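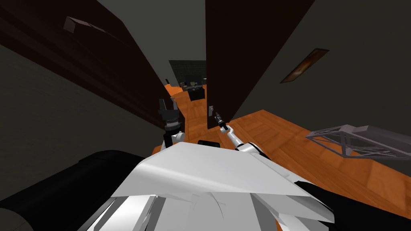 *Two-arm mobile manipulator in a simulated hallway, onboard view.*

**Doorway and handle practice** is a set of working rules for testing two-arm mobile robots in simulated homes before they are run on hardware. The rules cover approach, grasping of fixed hardware such as knobs, and the records kept for each trial. The best known version is the Herkstead guideline, first drafted by Daichi Mizuno and later adapted at Zorkholm.

## Approach

The base stops before either arm extends past the front cover. In hallways, both arms stay inside the width of the passage, and the arm not in use is parked before the other one moves. Base speed within reach of a door panel is limited to 50 mm per second. Objects lying on the floor are treated as fixed obstacles, even where the simulator allows them to be pushed.

## Grasping knobs

The gripper opens fully before it enters the space around a knob. The fingers are placed on opposite sides, with a clearance of 10 mm on each side where the geometry permits. Closing starts only after the arm has been still for 200 ms. A wrist camera view is recorded from the start of the final approach - a side view alone is not accepted.

Collision shapes are a known source of error. A round knob is often modeled with flat facets, and the contact points then depend on how the facets line up with the fingers. The guideline asks that the facet count be listed with the results.

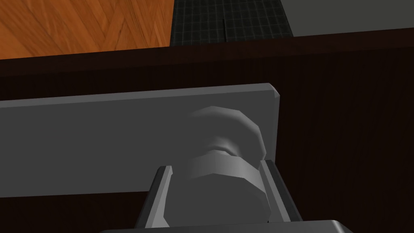 Hayashi objected to the clearance rule, writing that a fixed distance favors wide grippers and should be replaced by a share of the full opening. The rule was kept, with a note allowing either method if the choice is stated.

## Trial records

A full series consists of about 4,000 trials with varied start positions. Each record holds the simulator version, the friction values, the camera pose and the reason for stopping. Failed grasps are kept in the series. Trials stopped by an operator are listed separately and left out of the success rate.
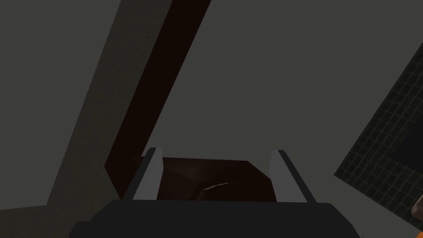
Records must also state whether the target stayed in the wrist view until contact. Dark surfaces close to the fingers reduce contrast, so lighting values are saved with each trial - the Clokstead variant requires a second run at lower light. Results from the two runs are reported side by side and are never averaged.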